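参加者募集　デルコスモント湿地の在来植物を種から育てる一年間の活動

テルクデン植物の会では、デルコスモント湿地のまわりの草地に植えるための苗を、一年をかけて一緒に育ててくださる方を募集いたします。募集の人数は15名です。園芸の経験は問いません。

私は会で育苗を担当しておりますベセル・イルマ（Bethel Yilma）と申します。日本語は私の母語ではありませんので、読みにくいところがありましたらお許しください。会の方に一度読んでいただきましたが、細かい言い回しは私のままにしてあります。内容についてわからないところは、遠慮なくお問い合わせください。

活動の背景

デルコスモント湿地は、昔は水田と採草地であった谷の、いちばん奥にあります。田が使われなくなったあと、谷の下の方は木が茂って暗くなりましたが、奥は水が多く、明るい草地のまま残りました。会の植物目録には、湿地とそのまわりの草地を合わせて246種が載っています。その中には、隣の谷ではもう見つからなくなったものもあります。

ところが、湿地の南側の斜面では、数年前の大雨で土が流れ、草のない場所ができました。そのままにしておくと、外から来た背の高い草が先に入ります。一度入ると根が深く、抜くときに土がまた崩れます。会では初め、草刈りだけで様子を見ていましたが、もとの草はなかなか戻りませんでした。それで、湿地の中で採った種から苗を作り、斜面に植えることにいたしました。

昨年の秋の植え付けでは、113株を斜面の上の段に植えました。冬の前の見回りで、根が浮いていた株は押さえ直してあります。春にどれだけ芽が出るかは、まだわかりません。今回募集する方には、この株の春の確認から加わっていただきます。

育てる植物

今年育てる予定の植物は、ワレモコウ、ツリガネニンジン、アキノタムラソウ、オミナエシ、カワラナデシコです。湿った場所のために、サワヒヨドリとミソハギも少し育てます。園芸店で売っている苗や種は使いません。同じ名前の植物でも、遠い土地から来たものは花の時期や背の高さが違うことがあり、湿地のものと混ざると、あとで分けることができないからです。

種は、湿地の中の決めた場所で、株ごとに少しずつ採っています。一つの株から全部を採ることはしません。採った種は紙の封筒に入れ、場所の番号と採った人の名前を書いて保管しています。参加される方にも、この書き方を初めにお教えします。書き方は厳しいように感じられるかもしれませんが、慣れると短い時間でできます。

一年の流れ

冬の終わりに、種の選別をします。ごみと殻を取り、中身のある種だけを残す作業です。室内で机に向かってする作業なので、寒い時期でも体の負担は小さいです。細かいものを見ますので、普段眼鏡をお使いの方は必ずお持ちください。

春になりましたら、種まきをします。平らな育苗箱に土を入れ、種を薄くまいて、種の大きさに合わせて土をかけます。光がないと芽が出ない種もあり、その種には土をかけません。どの種がどちらであるかは、一覧表を作業台の横に貼っておきます。

芽が出たあとは、込み合ったところを間引き、本葉が出たら小さなポットに移します。この移し替えが一年でいちばん手の要る作業で、6月にまとめて行います。できましたら、この月だけは予定を空けておいていただきたいと思います。

夏は水やりと草取りです。水やりは当番を決めて行います。暑い時間は避けて、朝のうちに終わるようにします。当番の日に都合が悪くなった場合は、連絡帳か電話で早めに知らせてください。ほかの方と交代していただければ問題ありません。

秋に、斜面へ植え付けをします。苗をかごに入れて運び、決めた間隔で植えて、番号の札を立てます。同じころに、次の年のための種も採ります。植え付けのあと、株の様子を記録して一年の活動が終わります。

作業の場所

室内の作業は、アイェレ集会所の一階の作業室で行います。土を使う作業は、集会所の裏にあるネリック育苗場で行います。育苗場には屋根のある棚と、屋根のない棚があります。雨の日は屋根のあるところで作業をいたしますが、風の強い日は中止にすることがあります。

集会所までは、バス停「アイェレ坂下」から歩いて15分です。坂道が続きますので、歩くことに心配のある方は事前にお知らせください。会の車でバス停までお迎えに行きます。車で来られる方は、集会所の前ではなく、橋を渡ってすぐの砂利の駐車場をお使いください。集会所の前の場所は、近所の農家の方がトラクターを回すために必要です。

集会所から湿地までは、林の中の細い道を歩きます。道には木の根が多く出ています。湿地の中には板の道がありますが、雨のあとは大変すべりやすいです。案内する者の後ろを歩き、板の道からは降りないようにお願いいたします。見えないところに、踏まれると弱い植物の芽があります。

集会所には台所と手洗い場があり、お湯も使えます。土の作業のあとは、育苗場の外の水道で先に手と道具の土を落としてから、中の手洗い場をお使いください。以前、流しに土がたまって水が流れなくなり、集会所を使うほかの団体にご迷惑をおかけしました。 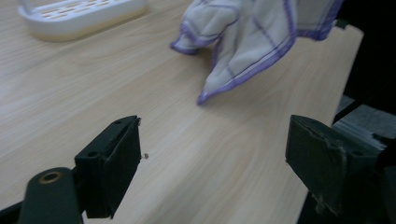
参加していただきたい方

高校生以上の方で、一年を通して月に二回ほど来られる方を募集しております。毎回来られなくてもかまいませんが、種まき、6月の移し替え、秋の植え付けのうち、少なくとも二つには参加をお願いいたします。苗は毎週少しずつ変わりますので、途中を見ていただいた方が、植え付けのときの判断がしやすくなります。

植物の名前を知っている必要はありません。私自身、この会に入ったときは、日本の草の名前をほとんど知りませんでした。葉だけの時期のツリガネニンジンを雑草だと思い、抜こうとして止められたことがあります。今でも、若い葉で迷うものはたくさんあります。迷ったときは抜かないで聞く、ということだけ守っていただければ十分です。

日本語に自信のない方も歓迎いたします。作業の説明は、できるだけ実物を見せながら行います。植物の名前の一覧には、片仮名の名前と学名を並べて書いてあります。英語での説明は私がいたします。ほかの言葉については、すべての言葉には対応できませんが、申し込みのときに書いていただければ、できることを一緒に考えます。

お子さまを連れての参加は、室内の作業と育苗場の作業に限って可能です。湿地に入る日は、水の深いところがありますので、小さいお子さまの同行はご遠慮ください。犬などの動物は、どの日もお連れになることができません。

持ち物と服装

土の作業の日は、汚れてもよい服、長靴、帽子、園芸用の手袋をご用意ください。移植ごて、じょうろ、ふるいなどの道具は会のものを使います。自分の道具を使いたい方は、ほかの庭の土をよく落としてからお持ちください。ほかの土地の種や虫の卵が、土と一緒に入ることを防ぐためです。

湿地に入る日は、長袖と長ズボンでお願いいたします。靴の裏の溝にも種が入りますので、林の道の入口に置いてあるブラシで、靴の裏をこすってから入ってください。帰りにも同じようにこすります。

飲み物は各自でお持ちください。夏は、ご自分で十分だと思う量よりも、もう少し多くお持ちになるとよいと思います。集会所の近くに店はありません。

費用と保険

参加費はいただきません。種、土、ポットの費用は会が負担いたします。活動中のけがのための保険には、会でまとめて加入します。加入のため、お名前、住所、生年月日を参加が決まった方からお聞きします。この情報は、保険の手続きと緊急の連絡のほかには使いません。

集会所までの交通費は、申し訳ありませんが、お支払いすることができません。また、この活動は仕事の募集ではありませんので、謝礼もございません。育てた苗をお礼として差し上げることもできません。湿地の植物を外の庭に持ち出さないことを、土地の持ち主の方と約束しているからです。

守っていただきたいこと

湿地の中の植物、種、水辺の生き物を、個人のために採らないでください。

珍しい植物の場所がわかる写真や地図を、インターネットに載せないでください。育苗場での写真は載せてもかまいませんが、ほかの方の顔が写っているときは、その方に確認をお願いいたします。

札の番号を書き間違えたときは、消さないで、線を一本引いて横に正しい番号を書いてください。消してしまうと、どこで間違えたかをあとで調べることができません。

自宅で育苗をしたいというご希望を時々いただきます。お気持ちは大変ありがたいのですが、今年は育苗場だけで行います。ほかの植物との交雑と、ポットの取り違えが心配なためです。

よくいただくご質問

途中から参加できますか、というご質問がありました。定員に空きがあれば、6月の移し替えまでは受け付けます。それより後は、次の年の募集をお待ちいただきます。

体力についてのご質問もよくいただきます。土の袋を運ぶ作業は重いですが、できる者がいたしますので、全員にお願いするものではありません。座ってできる作業も、札書き、種の選別、記録の清書などがあります。作業室には椅子があり、育苗場にも低い腰掛けを置いています。ご自分の調子に合わせて、いつでも休んでください。

虫が苦手でも参加できるか、というお問い合わせには、いつも少し困ります。育苗場にはミミズもコガネムシの幼虫もおります。ただ、室内の作業だけを選んで長く続けている方もおられますので、まず見学にいらしてください。

見学について

申し込みの前に、作業室と育苗場を見学していただくことができます。見学の時間は短く、案内は私か、会のほかの者がいたします。湿地の中は見学に含まれませんが、集会所の裏の坂を少し上ると、谷の奥の方まで見える場所があります。冬は枯れた草の色だけで地味な眺めですが、私はこの季節の谷がいちばん好きです。

見学を希望される方は、先にご連絡をお願いいたします。集会所は、ほかの団体が使っている時間には入ることができません。

お申し込みの方法

はがき、または集会所の入口に置いてある申込用紙でお申し込みください。お書きいただきたいことは、お名前と読み方、住所、昼間につながる電話番号、参加しやすい時間帯です。希望される作業がある場合、また、体のことやアレルギーのことで会が知っておいた方がよいことがある場合も、一緒にお書きください。志望の理由は、書いても書かなくてもかまいません。

申し込みの受付は2026年1月5日から始め、種の選別が始まる前に締め切ります。お申し込みが定員より多い場合は、初めて参加される方を先にして、抽選で決めさせていただきます。結果は、参加になった方にも、今回はご遠慮いただく方にも、はがきでお返事いたします。

参加が決まった方には、初回の案内と、作業の予定表をお送りします。予定表は天気と芽の育ち方によって変わります。変わったときは、集会所の掲示板に貼り、当番の方には電話でもお知らせします。

初回は、作業室で説明をしたあと、封筒の書き方を練習し、そのまま種の選別に入ります。長い挨拶はありません。筆記用具と、お持ちでしたら虫眼鏡をお持ちください。皆さまにお会いできることを、心から楽しみにしております。

テルクデン植物の会
育苗担当　ベセル・イルマ

関連のお知らせ
・デルコスモント湿地　板の道の補修による通行止めについて
・ネリック育苗場　使わなくなったポットの回収を始めました
・アイェレ集会所の手洗い場の使い方（お願い）
・斜面の上の段　秋の植え付けの報告
・会報の原稿を募集しています

お問い合わせ：テルクデン植物の会（アイェレ集会所内）　｜　© テルクデン植物の会　｜　ページの先頭へ戻る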